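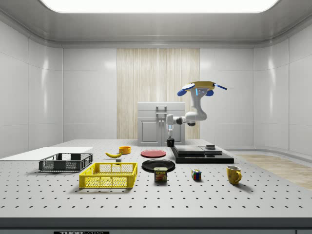 White cabinet and wood panel at the back of the room

How to record and send a self-tape for a television part

Most first auditions for small television parts are now done by self-tape. The steps below follow the rules used by Zikstead Casting for the drama series Nitano, which films in Drinda from February. Other casting offices ask for much the same.

1. Read the whole brief before you learn the lines. It gives the accent, the shot size and the deadline. Late tapes are not watched.

2. Learn the scene well enough to look up. You may hold the pages, but keep them out of shot.

3. Find a reader. They should stand right beside the lens and speak more quietly than you, as they are closer to the microphone.

4. Set the phone sideways on a tripod at eye level. Use a plain wall, grey or pale blue for preference, and stand well clear of it so you don't throw a shadow. Face a window or a soft lamp.

5. Record your ident first. Say your name, height, where you are based and your agent if you have one. Turn to show both profiles, then give one full-length shot.

6. Record the scene as a separate clip. Two takes are enough, and they should differ from each other. Leave a second of silence at each end.

7. Name the files with your surname, the role and the take number. For Nitano the role code is 3771, and it goes at the front.

8. Upload to Weldu using the link in your email. Add a cover note of no more than 200 words. Don't send tapes as email attachments.
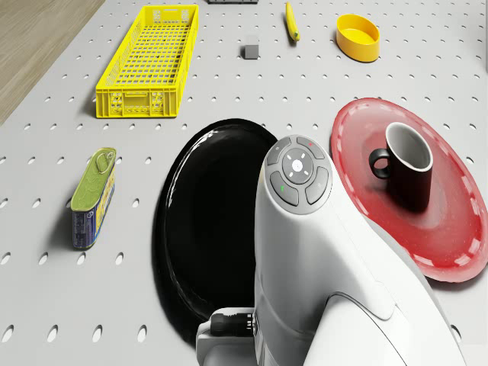 What if my clip is too big to upload?

Weldu takes clips up to 800 MB. Export the scene again at 1080p instead of 4K and aim for 600 MB or less, which also uploads faster. Watch the new file through to the end before you send it, with headphones on.

9. Wait for the receipt, which comes by email, and keep your original files until the part has been cast. If you get a recall, you will be asked to wear the same clothes.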